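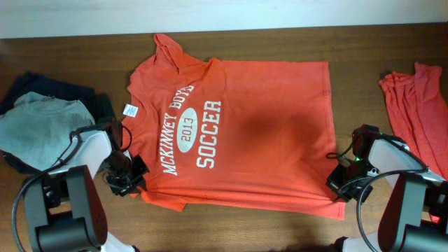
Attachment 1 – orange-red T-shirt with white print, on table

Ticket 636
Product: Stuvmont washer-dryer, 6 kg
Site: Rorham, ground floor utility room
Status: Open, awaiting part
Assigned to: Selma Zupan

Reported fault
Drying stage ends early with code E76. Wash and spin complete normally. Customer reports cotton items coming out damp in patches, worse on mixed loads. First noticed in May, then every second or third cycle.

Checks carried out
Inlet filter clean. Drain pump clears the sump at the first attempt. Spin reaches full speed on an empty drum and on a half load. Door seal intact, no residue on the glass.

Condenser duct had a thick mat of lint behind the rear elbow. Removed and flushed through. Cycle repeated on cotton, normal dry – stopped with E76 after 513 seconds of heating.

Heater element resistance within limits. Both thermostats closed at room temperature. Drum outlet sensor reads correctly when cold but drifts high once the air warms, so the board takes the load as dry and cuts the heat. Wiggling the connector makes no difference. Wiring back to the board tested good.

Cause
Outlet sensor out of tolerance. Lint probably contributed but clearing it did not remove the fault.

Action
Replacement sensor requested from the Clivotville store. Liu to confirm which bracket is fitted – early machines use the short one and the clip is not interchangeable.

Advice to customer
Use timed dry instead of sensor dry until the part is fitted. Keep drying loads to half a drum. Do not reset the code by switching off at the wall during heating, as the fan needs to run on.

Update 14:20
Bracket confirmed as long type. Order amended.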